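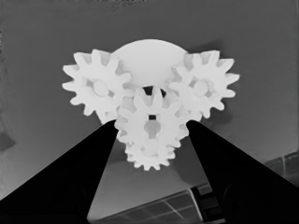
The price is the same as last year, so what exactly is there to complain about, was the first comment on my draft notes when I got in. Fair enough. I'll answer it below, since it will come up again when the Tivach review goes round.

7 Dec 2022
Tivach tablet, new model vs. the August unit

Same sticker price, yes: $457. The old one came with a charger in the box and the new one doesn't. I checked under the cardboard insert in both of ours. Add the charger back and it's a price increase, whatever the launch page says. The cable is still included but it's shorter than the old one and doesn't reach from the strip to the scale end of the bench.

Main job today was the battery claim. Launch page says "up to 9 hours of video." Up to, with no brightness given, no volume, no file type. I wrote to Rosach support (they do the press side for this one) asking for the test settings and got back a link to the launch page.

So I picked our usual settings. Brightness matched to the old unit with the light meter, since the sliders don't line up between models and halfway on the new one is visibly dimmer. Wi-Fi on, auto-brightness off, the Gositz loop file playing from local storage, volume at one third with the wired headphones in. Both started from full.

First run thrown out. New unit put up an update prompt and I don't know how long it sat there with the video paused. Turned updates off, charged both, started again.

Second run: 457 minutes on the new one before it shut down. That's well short of the claim. Don't quote it yet, it's one run on one unit. The old one is still going as I write this, which would be funny if I trusted the battery gauge on either of them. 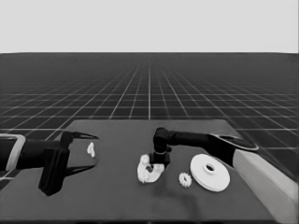 The gauge really is bad. It stayed at full for a long stretch at the start, then dropped in jumps near the end, and the last 3 percent went by in no time. If anyone wants a discharge curve they'll need the inline meter, not screenshots of the status bar.

Speed: ran the Ok benchmark cold, straight after boot. Score 934. The launch slide promises a big jump over last year but the bars on it have no numbers and the axis doesn't start at zero. I'm not putting "faster" in the review until the old unit has had the same run on the same build of Ok. The build we used in August is gone from the download page, so the old scores in the binder are no use for this.

To do
- repeat video run, swap which outlet each unit charges from
- find the inline meter (not in its drawer)
- Ok on old unit, cold, then both again after an hour of video
- ask Rosach again, this time just for the brightness setting
- price table: add a row for the charger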